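25 Oct 2018 - Handout 6, Desktop Hardware: Inside the Case

Read this before the lab, or at least during it. The Konditz manual (page 103 onward) covers the same ground with more diagrams and less sympathy.

## Before you reach in

- Unplug the machine. Off is a mood, unplugged is a condition.
- Lay the tower on its side, open side up. Motherboards are much easier to argue with when horizontal.
- Touch bare metal on the case, then keep your sleeves out of it.
- Screws go in the tray. The carpet in room 179 has eaten enough of them.

## Finding your way around

Start with the CPU socket and work outward. Memory slots sit close to it, expansion cards go in along the slot brackets, and the power supply is the big metal box with all the small print. Read the label on yours and write down the wattage. "Large" is not a wattage.

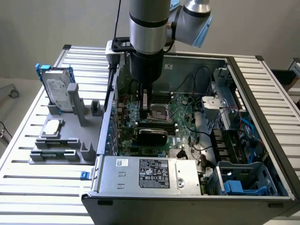 *Fig. 1. Tower with the side panel off. CPU socket empty, memory slots in banks on either side of it.*

An empty socket deserves respect. Don't touch the contact area, don't blow on it, and don't rest a screwdriver there while you think. Dust goes out with the air can, held upright.

Cables come next. SATA cables carry data to the drives and pull out by the connector - never by the cable, however much it seems to want you to.

## For November

1. Sketch your own board and label the socket, memory slots, heatsinks and drive cage.
2. Note any cable you can't identify. "Misc." was a popular answer last term and earned no points.

Sketches go in the box outside room 439.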